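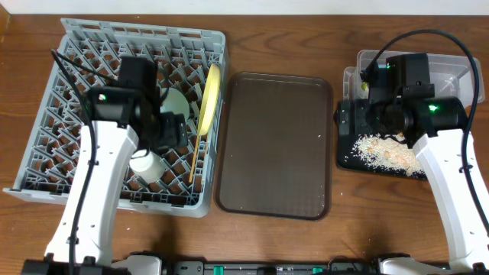
Mulholm Community Kitchen
Minutes of the Kitchen Users' Meeting, 7/24/25

Chair: Marta Kravets. Minutes: Fedir Hnatiuk. Apologies from the Ernine lunch group, who were sorely missed (as was their lemon slice!).

1. Last minutes
The May minutes were accepted with one correction: it was the urn that leaked, and the kettle is fine.

2. Washing up
A good long chat about the dish rack. Marta would love to see plates stood upright in the grey rack, with bowls and cups given a bit of room beside them, and chopsticks put away in the drawer once dry. Fedir asked that the brown serving tray get a proper wipe each time, as crumbs do linger on it. Everyone was very good-humoured about this.

3. Crockery
Agreed to buy 12 more bowls, any colour, up to $75. Marta will try Minside first.

4. Storage
Clear plastic containers to be labelled with the group's name. Two went home with the wrong people after the Sirko supper, and both are welcome back, no questions asked.

5. Money
Balance stands at $2,279. Warm thanks to all who baked.

Meeting closed with tea. Fedir to book the hall for next time.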